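Komport Forum > Shop Builds > bin picking, clear stuff is killing me

grerkico
Posted January 15, 2020
ok so two bins front to back, clamped to the table. Picks toys fine. Anything see-thru, nope. Depth just returns garbage. Running the Civa planner, 1130 picks logged so far. Ideas?

carrilho_shop
Matte spray on the clear parts. Done.

grerkico
not spraying everything I own lol. want it to work on stuff as is

tin_elbow
Disagree w/ the spray too, thats cheating. Add a second view from low on the side and merge. Took me 2 evenings.

carrilho_shop
its not cheating its a baseline. You need to know if the grasp works before you blame depth

grerkico
fair. Current load, dinos on the left, clear cup at the back, tape dispenser up front. Gripper open, cables still a mess

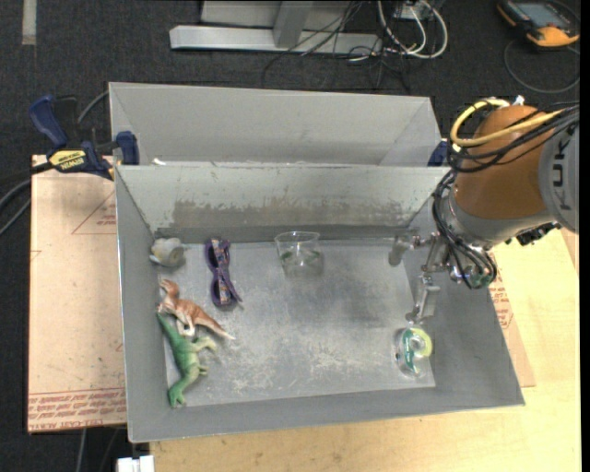 tin_elbow says skip the spray and log the misses by item first, up to 18 tries each, then decide. Also slow the aproach way down near the walls, mine bent a finger on the rim last March.

grerkico
ok will try. slow first, then 2nd view

carrilho_shop
still say spray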